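El kit Furik promete que cualquiera puede montar un coche autónomo a escala en una tarde. Yo tardé desde febrero, así que supongo que no soy cualquiera.

Vienen 381 piezas en bolsas sin numerar y un manual que salta de la página 40 al índice. El chasis es bueno, rígido, con la dirección bien ajustada. El soporte del sensor, en cambio, se afloja con solo mirarlo; en el taller compartido acabamos imprimiendo otro. La placa Nemine arranca a la primera y se cuelga a la segunda, con una regularidad que casi tranquiliza.

El programa sigue líneas pintadas con bastante dignidad mientras estén enteras. Con la pintura gastada se pone filosófico. En el suelo del taller, con cinta nueva, parecía un genio; el asfalto viejo es otra asignatura.
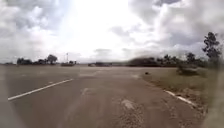

Por Stanisława Ziółkowski | Junio de 2025

Una línea blanca que se va afinando a la izquierda, un bordillo a trozos a la derecha y mucho pavimento con manchas en medio: para esto el manual dedica un párrafo, y es el de la garantía.

Cuesta 200 euros, batería aparte. Lo recomiendo a quien ya tenga destornilladores, paciencia y otro coche.

Contacto | © Taller Skivisthorpe | Volver arriba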